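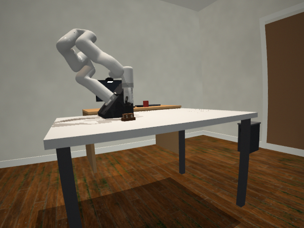
White rectangular top on dark gray legs.

Product Review: Prileo Fixed-Height Work Table
Issued by the Purchasing Office, Llanos Adult Learning Center
04/06/2025

The Center buys tables for three kinds of rooms: classrooms, staff offices and the shared craft room. The older folding tables in the craft room were due for replacement, and the Purchasing Office was asked to review the Prileo before any larger order was placed. Two tables were bought from Lulterent at the standard price of $400 each. No discount was requested, and the seller was not told that a review was planned.

Delivery and Assembly

The tables arrived in flat cartons, with the tops and legs packed separately. Each carton was heavy enough to need two people on the stairs. The printed instructions are clear as far as the legs are concerned but say very little about the leveling feet, which must be threaded in before the table is turned upright. Staff who missed this step on the first table had to turn it over again. Assembly of the second table took half the time.

One bolt was missing from the first carton. Lulterent sent a replacement without charge, although the request had to be made twice.

The Top

The white finish is bright and makes a small room feel larger. It also shows everything. Pencil, newsprint and the soles of shoes (from a table moved on its side) all left gray marks during the review period. Most came off with a damp cloth and mild soap. Marks left by printed paper took longer, and a few remain faintly visible.
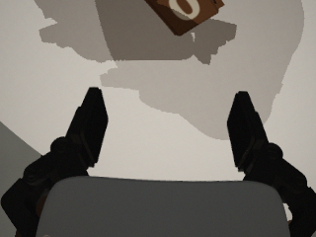 Glare was raised by several instructors. Under the overhead lights in the craft room, the surface is tiring to look at during a long evening class, and Niloufar Ranjbar, who teaches bookbinding, now covers her half of the table with a gray cutting mat. The same table caused no complaints in the front office, where the light comes mainly from a north window.

The edges are square and slightly sharp at the corners. Rooms used by families should be fitted with corner guards, which Prileo does not supply.

Strength and Stability

The maker states a load limit of 690 pounds, evenly spread. The Center has no means of testing that figure. In ordinary use the top did not sag under a full set of paper stock and a bench press weighing roughly 8 stacked reams. There is a small amount of side-to-side movement when a person leans hard on a short end. Tightening the leg bolts after the first month reduced it, and this should be added to the maintenance calendar.

The legs are wide, and their position near the corners limits where chairs can be placed. Seating on the long sides is comfortable. Seating at the ends is not recommended.

Comparison with the Druron

Siv Eide arranged the loan of a Druron table for comparison. The Druron costs more and has a speckled top that hides marks well. It also adjusts in height, a clear benefit for students who use wheelchairs. The Prileo is the steadier of the two and has the larger clear working surface.
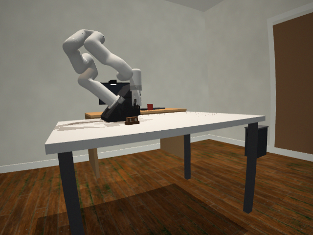

Recommendation

The Prileo is approved for the front office and for general classroom use. For the craft room, the Purchasing Office recommends one Druron alongside the two Prileo tables already in place, so that at least one adjustable station is available. Questions about orders should be sent to Kylie Partington before the end of April.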